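About Roltell

Home | Services | Kits | About Us | Contact

Roltell sets up robot arms and grippers for small businesses that pack and sort mixed goods. We are based in Dendale and have been doing this work full time since May 2014. Our customers are mostly shops, mail-order sellers and repair centers with one or two packing tables and no engineer on staff.

The company was started by Shiela Talavera. She had spent several years fixing packaging machines and kept getting the same call from smaller customers. They wanted a machine that could pick up a folded shirt, then a hand tool, then something in a plastic bag, without being set up again each time. The machines she was servicing could not do it, and the ones that could were priced for large warehouses. She built the first Roltell table in a rented unit behind the Venkataraman building, and we still use that unit for storage.

What we offer

Our main product is the Davomska bench kit. It includes one arm, one gripper, a wrist camera, a controller and the software that ties them together. We deliver it, bolt it down, run it with your own goods and train the people who will be working next to it. A standard installation takes 5 days. If your goods are unusual we will tell you before you order, and we may ask you to send us a box of them first.

We also offer a trial service for customers who are not ready to buy. You ship us your items and we run them on one of our own tables. You get back a written report with the pick results for each item, the ones that gave trouble and what we would change. The trial fee is $490 and is taken off the price if you order a kit later. 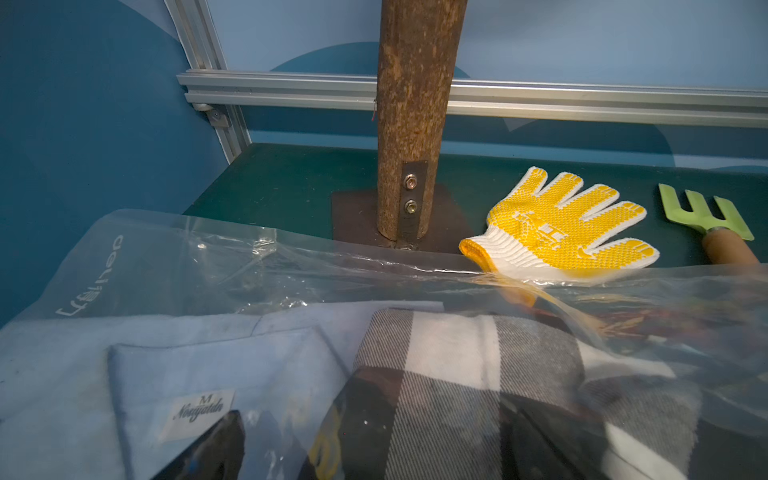
Soft goods and clear bags are the hardest part of the job. Plastic reflects light, and a camera can mistake a reflection for an edge. Cloth changes shape when you lift it. A gripper that holds a wooden handle well may do poorly with a knit glove. We test each kind of item by itself and then together with other things, in whatever order they end up on the table, and we keep the failed picks along with the good ones. Customers are welcome to look at both.

As of September 15, 2019, we have tested 139 different items for customers. The list is kept at the office and we are glad to check it for you over the phone. If we have already run something close to what you sell, the trial usually goes faster.

What we do not do

We do not build full production lines, and we do not work with food or medicine. We do not sell used arms. If you need any of these, call us anyway and we will try to give you the name of a company that can help.

Support

Every kit comes with 2 years of phone support and software updates. Support calls are answered by the same people who do the installations - we do not use an outside call center. Replacement gripper pads and cables are kept in stock and can be ordered through the Contact page. Please have your kit's serial number ready. It is on the back of the controller, next to the power switch.

Visiting us

Visitors are welcome by appointment. Bring some of your own items if you can, and closed-toe shoes are required in the work area. Parking is on the left side of the building. For directions or to set up a time, use the form on the Contact page and put "Visit" in the subject line.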